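Home Journal Archive Contact

September, the jewelry evening

I have reached the age where I own 12 pairs of pajamas and no earrings that match, so tonight was set aside for the jewelry. I cleared the white table in the bedroom, made tea, and tipped things out.

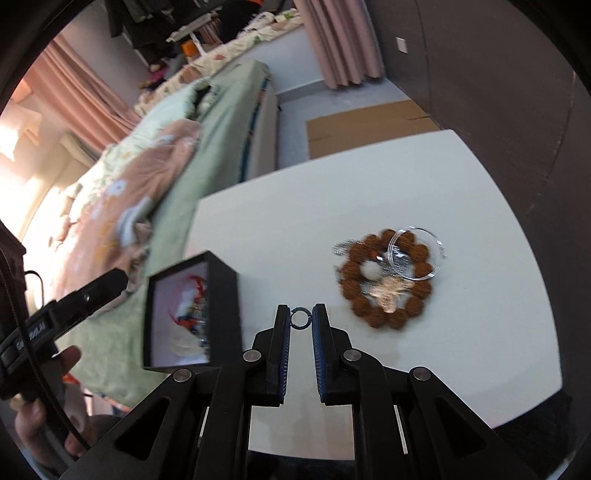 The plan was three piles: wear, mend, give away. By the time the tea had gone cold I had one pile, called "hmm."

The brown beads took up most of my attention, being the size of small potatoes and about as delicate. I bought that bracelet at a street market on a vacation where I also bought a straw hat and a jar of chutney, all on the theory that I was about to become a different sort of woman. The chutney got eaten. The hat blew off a ferry. The beads have sat in a drawer for years, and when I put them on tonight they clacked against the mug every time I took a sip. Keep.

The clear bangle is a mystery. I have no memory of acquiring it, and it only goes over my hand if I fold my thumb in and think about something else. It came out of the Drarnon tin along with a dead watch battery and a receipt for 484 of something, the currency having faded off. I hope it wasn't for the bangle. Keep, for now, pending evidence.

Then the little dark ring, the thin blue-gray one with the break in its side. I've been meaning to get it seen to since the last apartment. Dwivedi's on the corner does repairs, but the man there has a way of turning a cheap thing over in his palm and sighing through his nose, and I have to be feeling strong. I put it in an envelope marked RING and the envelope in my bag, where it can enjoy a change of scenery until Christmas.

Chains next. I spent the length of an entire radio play on one knot, with a pin and a drop of olive oil, and got two chains out of it plus a third I'd have sworn was part of the second. My sister-in-law says talcum powder. My sister-in-law also says I should throw out anything I haven't worn in a year, and she has a storage unit.

At 10 I looked up boxes. Nireo makes one with felt compartments, 100 of them, which seems like a lot to ask of anybody. Inov has a plain one with 2 trays and a lid that shuts. I left both in the cart and used an egg carton.

Final score: one clip-on in the give-away bag, because it pinches. Everything else is back in the drawer, but in the egg carton, so it's organized. Bed. My fingers smell like salad.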